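About Trirkora

Trirkora tests and re-glazes ceramic tableware for commercial kitchens, hospitals, aged-care homes and schools. We operate from a single workshop and laboratory on Tomaszewski Street, with a separate drying store at the rear of the same block. The company is privately owned by its two founders and has no outside investors.

What we do

The work falls under two headings: testing and refinishing. Testing covers glaze fit, crazing, metal release, thermal shock and edge chip resistance. Refinishing covers the stripping, re-glazing and refiring of bowls, plates and cups that have worn through normal service but whose bodies remain sound. We do not manufacture new ware, and we do not repair ware with a cracked body.

Most of our customers send us bowls. A bowl stacked wet in a busy kitchen suffers at three points: the foot ring, the rim, and the band of the inner wall where the foot of the bowl above it rests. Grey marks on that band are usually metal transferred from cutlery and can be removed with a mild acid cleaner. Dull patches that remain after cleaning indicate loss of glaze, and those pieces are candidates for refinishing.
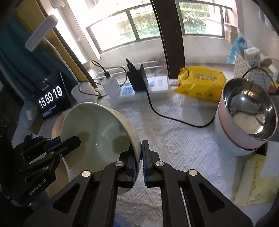 Rim wear is assessed separately from wall wear. A rim takes most of its damage from side contact during racking and unloading, and the profile of the rim matters more than the hardness of the glaze. A rolled rim spreads the load across a wider area. A knife-edge rim looks lighter on the table but chips at a lower impact energy, and we advise against it for any dining room that uses conveyor dishwashers.

History

The company was started by Yakubu Ekwueme, a ceramic technologist, and Ilona Szénási, who had managed the glaze line at a tile works. Their first contract was a durability report for a hospital kitchen that was replacing its soup bowls every second year. The report found that the bowls were being loaded hot into cold rinse water, and that the glaze was under tension before it left the factory. The hospital changed its rinse temperature and its supplier.

Refinishing was added later, after customers asked what could be done with ware that had failed a surface test but was otherwise serviceable. The first kiln was a secondhand front-loader with a working volume too small for dinner plates. It is still in use for test tiles. The current production kiln is a trolley type, fired overnight on most working days.

Test methods

Thermal shock testing is carried out by heating pieces in an air oven, holding them until the temperature is even throughout the body, and quenching them in water. The temperature difference is raised in steps until crazing or cracking is detected. Pieces are stained with dye after each step and inspected under a low-angle lamp.

Crazing that appears weeks after firing is normally caused by moisture expansion in a porous body. We check for this by autoclaving a sample from each batch. Vitrified bodies seldom show the fault. Earthenware bodies often do, and customers who prefer earthenware for its colour or weight should budget for a shorter service life.

Edge chip resistance is measured with a pendulum impact rig built in-house by Kacper Makowska. Results are reported as the energy at first visible chip, with the rim profile and wall thickness stated alongside. A figure quoted without a wall thickness is of little use for comparing one supplier with another.

Metal release is tested by filling the piece with dilute acetic acid and leaving it to stand in the dark for 24 hours. The leachate goes to an outside analytical laboratory. Every refinished item design is tested this way before the first return shipment, whatever the age of the original ware.

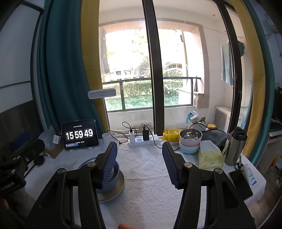 Stacked pale blue bowls, with the clock display behind.

Colour and glaze matching

Pale colours are the hardest to match. A soft green or blue glaze will shift noticeably with small changes in thickness, and the shift is easiest to see when old and new pieces are stacked together. Our glaze library is indexed by colour reading, gloss level and firing range, and holds 2591 fired tiles. Bronisława Lis maintains the library and mixes all trial batches.

Customers are sent a matched tile for approval before any production firing. Tiles should be viewed in the room where the ware will be used, under the usual lighting. A match approved in daylight can look wrong under warm lamps, and we ask for written approval for that reason. Two rounds of adjustment are included in the quoted price.

We use lead-free and cadmium-free glazes only. This rules out a small number of bright reds and oranges, and where a customer's existing ware is in one of those colours we will say so at the quoting stage.

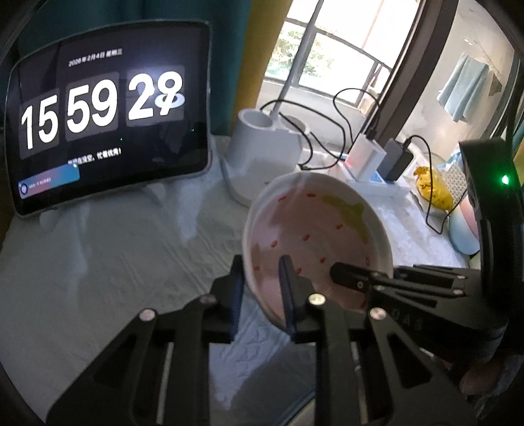 Turnaround depends on the kiln schedule. A standard test report takes 17 working days from receipt of samples, including the outside analysis. Refinishing takes longer, and the minimum order is 40 pieces of one shape. The workshop closes for the first week of August for kiln maintenance, and orders received during the closure are logged when we reopen.

People

Yakubu Ekwueme — testing and technical reports
Ilona Szénási — glaze development and production
Kacper Makowska — equipment, kilns and calibration
Bronisława Lis — colour matching and glaze library
Abundio Xolalpa — customer orders, freight and packing

Sending samples

Please send at least six pieces of each shape for a full test program. Include pieces that have been in service as well as unused spares, if you have them. Wrap each piece separately and pack the carton so that nothing moves when it is shaken. Ware should be washed and fully dry before packing.

Label the outside of the carton with your organization's name and the order reference supplied by Abundio. Cartons without a reference are held at the front counter until they can be matched to an enquiry.

Page last reviewed 25th March.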